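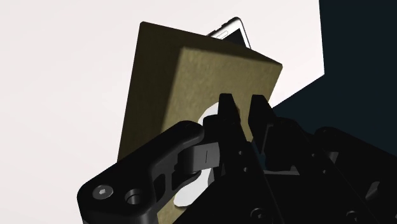

DURNVILLE, 2024-08-17

A student robotics team at Durnville's summer technical program says its simulated gripper can now pick a block out of clutter on most tries. Whether that means much outside a computer is a question the team has left for the fall.

The project, called Fulon, was presented Saturday morning in the program's shop building. It has 14 students, and so far all of its results come from simulation. The scene used for most of the demonstration puts a brown block in front of a phone, with a black two-finger gripper working at close range. The students wrote the control code. The physics, the lighting and the surfaces come out of a software package the program licenses from Rarnlow.

According to a handout given to visitors, the team logged 336 grasp attempts since the class began and counted 70 percent of them as successes. The handout defines a success as the block leaving the surface. It does not say how long the block had to stay up, or whether the phone behind it was knocked over along the way. Asked about that, the students said a phone that falls is noted in the log but does not turn a success into a failure. The log was not available on Saturday.

The rate also covers only the block. Softer and rounder objects were tried in July and dropped from the count after the software let the fingers sink into them. Students described this as a known problem with the contact settings. It may well be, but it leaves a fairly narrow claim: one shape, one gripper, and a computer deciding how much friction there is.

Visitors were shown 10 runs on a projector. Most looked clean. In two of them the fingers closed on a corner and the block spun away at a speed no real block would manage, which got a laugh from the back rows. Both were scored as failures.

The program's published goals for Fulon, posted in February, promised a working gripper on a real arm by the end of summer. That line has since been changed to read "a validated control approach." The arm itself, ordered through Pelupessy, has not been delivered, and the program gave no new date for it. Parents who paid the lab fee were told in June that hardware time would be made up in the fall session at no extra cost.

None of this is the students' fault, and the work they did is real enough. They rewrote the approach routine twice, and the later version comes in lower and more slowly than the one shown at the open house last month. Several could explain in plain terms why the gripper goes for the broad side of the block first. A few said they would rather have had a cheap arm in May than a good one in October.

The team plans to enter the regional student contest in the simulation category. Entries in that category are judged on submitted code and recorded runs, and no hardware is required. The fall session is open to returning students first, with up to six places for newcomers. Registration forms are at the front office.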